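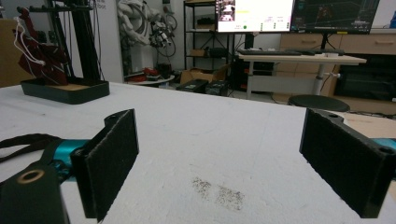
Zanthorpe, 3 Apr 2023

Home | Notebooks | Safety | Contact

Entry: hand-held gripper, bench practice

The following applies to all work at the white table and has been agreed with Lalit Upadhyay. It replaces the July note.

Jaws are to be inspected before each session. The inner faces are textured and the edges of the left one have begun to fray slightly; a pair is to be changed when the fraying reaches 2 mm. Spares are held by Nurico.

The dark brown speckles on the table top, in two patches, are to be recorded and left alone until Lalit has seen them. No cleaning agent is to be used near the jaws.

Anyone with the gripper in hand stays on the table side while the white arm is powered. Minimum clearance is 4 m, under the Brandeck procedure, section 18. Query: does section 22 cover hand-held tools at all? Nishad to confirm in writing.

Cables on the floor by the stool: route along the cabinets.

We use cookies to improve this site. Accept | Manage settings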